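Home | Products | Setup guides | Support | Contact

4. Fitting the Drameck thermal glove liner

The liner is intended for adults with Raynaud's phenomenon or other circulatory conditions affecting the fingers. Read Section 2 before first use.

4.1 Preparing the liner

1. Charge the battery pack until the indicator turns green.
2. Remove rings and wristwatches. Check the fingers for ulcers, splits or areas of altered colour.
3. Turn the cuff back to the first seam and insert the hand palm down.

Caution: Do not wear the liner over broken skin. Ask your rheumatologist or hand therapist for advice.

Note: The pack is rated at 1000 charge cycles. Replacement packs carry part number 238. 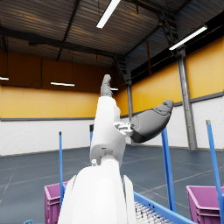
4.2 Setting the heat level

4. Press and hold the cuff button until the indicator flashes.
5. Select level 2 for the first session. Higher levels remain locked until that session is completed.
6. Inspect the skin when the session ends. If redness persists, discontinue use and contact your clinic.

Caution: Reduced sensation in the fingertips can mask a burn. Do not sleep while the liner is switched on.

Related items
Washing and storing the liner
Parnon foot warmer: setup guide
Keeping a symptom diary over winter
Battery disposal and recycling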